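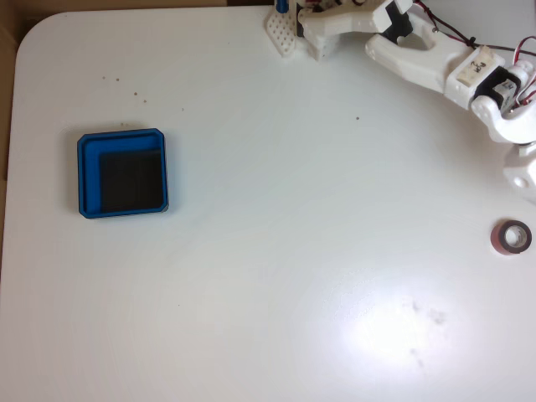 Oldřich Dvořáček asked me after the last class whether a listing that says "spacious" has told the buyer anything at all, and whether he should just leave the word out and let the floor plan do the work. Good question, and it ate up most of my drive home, so I've torn up the start of this week's notes and we'll begin there instead.

Category: Course Notes > Property Marketing > Week 9
Posted October 7, 2018 by your instructor

My short answer to Oldřich is yes, leave it out, most of the time. "Spacious" is my opinion of your room. A buyer who has been squeezed into a one-bedroom flat for years and a buyer with four teenagers will read it in completely different ways, and both of them are going to turn up on Saturday with a tape measure anyway. Give them the measurement! If the living room is big, the number will say so, and if it isn't, you've saved everyone a trip.

What this week is about

Last time we did headlines. This week it's the body of the listing, meaning the paragraph or two that sits under the price. I want you to be able to write one from a walk-through in under half an hour, without borrowing a single phrase from the listing next door. (I can tell. I read a lot of them.)

Start with the walk

Before you write anything, walk the place in the order a visitor would. Front gate, door, hall, wherever the hall takes you. Take notes as you go and don't tidy them. When I did the Seltwood townhouses I wrote "you can hear the creek from the laundry" on the back of an envelope, and that line ended up selling me on the whole job, never mind the buyers. It went in the second sentence and stayed there.

Ask the vendor what they'll miss, too. You'll get a better answer than if you ask what the best features are, as that question only gets you the kitchen.

Three sorts of statement

I sort everything in my notes into piles. There are facts you can check (land size, year built, heating, council rates). There are things a visitor would notice for themselves, like afternoon sun in the back bedroom. And there's puffery, your "stunning" and "must be seen" and "rare opportunity". A decent listing is nearly all the first two. I'll allow you one bit of puffery per listing if you really love the place, but spend it carefully.

Be careful with the middle pile. Afternoon sun in May and afternoon sun at the other end of the year can be very different animals, so if you only saw the room once, write about what you know. Same goes for views. If there's a vacant lot between the deck and the water, don't promise the water.
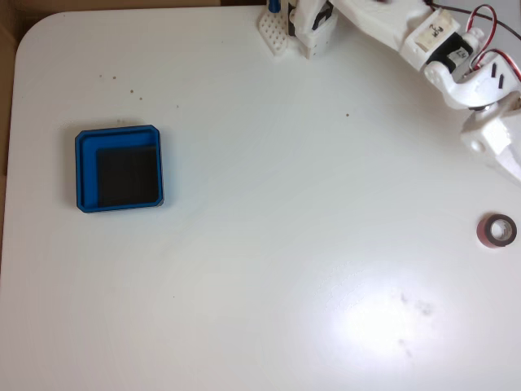 Blue tray with black pad, white table.

A worked example

The first draft that came in for the Wovgate house went like this: "Welcome to this beautiful family home boasting generous proportions and a gorgeous garden, close to all amenities." I've got nothing against the student who wrote it, we've all done it, but try covering up the address and guessing where the house is. You can't. It could be anywhere in the country.

The second draft said the block was 3,548 square metres, that the garden ran down to a line of old pear trees, and that the school bus stopped 400 metres from the gate. Fewer adjectives and a lot more house. It came to 84 words and I wouldn't touch it, except for a comma.

A word on "boasting". Houses don't boast. They also don't nestle, beckon or invite you to unwind. "Has" is a perfectly good verb and it's cheap.

Checking before it goes up

Read the draft out loud, preferably to someone who hasn't been inside. Then go through it with the contract and the title beside you and tick off each fact. If the vendor told you the roof was replaced, ask to see the invoice. At Ccori we had a listing up with the wrong number of parking spaces for a whole weekend and I still go a bit red thinking about it. Get a second person to read the price, every time.

For next week

Pick any current listing in the Clakport area and rewrite it using only the first two piles. Keep it to one paragraph. Bring the original along as well, printed, with every bit of puffery underlined, and be ready to read both versions to the group. Oldřich, you're up first!

Property Marketing course notes | Contact your instructor | Back to top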